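Second Lives: what happens to old computers in Hotutport

Project report, Viktória Csizmadia
Environment and Society, second year

Why I picked this

My grandmother's street has a shed at the end of it, and for as long as I can remember the shed has been full of computers. People in Hotutport leave them there when they buy new ones, because the shed used to belong to a repair man and the habit outlived him. When our tutor asked us to choose something ordinary that gets thrown away and follow it, I knew straight away what mine would be (I had to talk my group out of coffee cups first!).

My question was simple. When a household or a small office in our town stops using a computer, where does it go, and who decides? I wanted to look at people and habits more than at chemistry, so there is very little here about metals recovery. That would make a great project for someone else.

How I went about it

I wrote a short survey with twelve questions and printed 500 copies. They went through doors in two parts of town, the old harbour streets and the newer estate at Vallberg, and I left a box for replies at the library desk. I also spent four afternoons in March at the Lozano reuse shop, sitting by the counter with a notebook and talking to anyone who would let me. Lastly I visited Vavton, the small refurbishing firm behind the bus depot, where the manager gave me a whole morning and a very strong cup of tea.

Roughly 40 per cent of the forms came back, far better than I had dared hope. I think the library box helped a lot. People in Vallberg replied less than people by the harbour, and I would like to know why, but I ran out of time to go back.

What people told me

The biggest surprise was the cupboards. I had expected most old machines to go to the tip or to a shop, and plenty do, but the most common answer by far was that the computer was still in the house. It was under a bed, in a loft, behind the ironing board. One lady at Lozano told me she had moved house twice with a computer she hadn't switched on since her son left for college. She laughed about it, and then she said it had his school essays on it and she didn't like to let it go.

That came up again and again. People keep old computers for what is on them. Photos were mentioned most, then letters, then tax papers. Several people wrote in the margin that they were afraid of a stranger reading their files, and a few said they would happily give the thing away tomorrow if somebody they trusted would clear it while they watched. I loved these margin notes. They were more useful than half of my own questions.

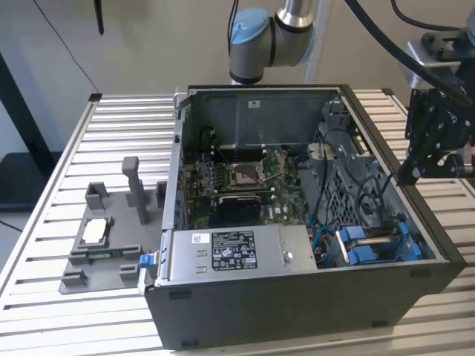
The second reason was money, or the memory of money. A family computer was a big purchase for many of the older people I spoke to, and they remembered the price to the penny. Giving away something that cost that much feels wrong, even when it is fifteen years old and slow. Younger people hardly mentioned price at all. They were more likely to say they simply hadn't got round to it.

Then there is the trip itself. The council site is out past the ring road and you need a car. Harbour residents who don't drive depend on a neighbour or on the shed. I asked whether a collection from the kerb would change things and the answer was a huge yes, with one man adding three exclamation marks and his phone number.

The morning at Vavton

Vavton takes in machines from offices and schools mainly, and sells them on to families and clubs. The manager told me they handle 500 in a good year. What they want most is a batch of the same model, as parts from one can be used in another and the staff get quick at the work. A single home computer is harder for them. It arrives without its power lead, nobody remembers the password, and it takes as long to sort out as three office ones.

She also explained how they wipe the drives. Each one gets a printed slip afterwards with its serial number, and the slip goes to the person who brought it in. I had never heard of this, and when I mentioned it at Lozano the next day neither had anyone there. Two customers asked me to write down the address.

What I would suggest

A drop-in morning at the library, where people can bring a computer, have their photos copied and see the drive cleared, would answer most of the worries in the survey. The library already has the room and the tables. Vavton said they would send someone if enough people signed up.

A kerbside collection twice a year would help the harbour streets especially. I have written to the council with a summary and a map.

Problems with my work

My survey asked about "your last computer", and some people counted tablets and some didn't. I should have tried it out on 5 friends first instead of only my sister. The Lozano interviews lean heavily towards people who already like reuse, for obvious reasons, so please read those parts with that in mind. I also didn't speak to any landlords, who must find plenty of abandoned equipment when tenants leave.

Thanks

Thank you to everybody who filled in a form, to the library desk for guarding my box, and to my grandmother, who has now let me take two computers and a printer out of her wardrobe. The survey questions and the full table of replies are in the appendix.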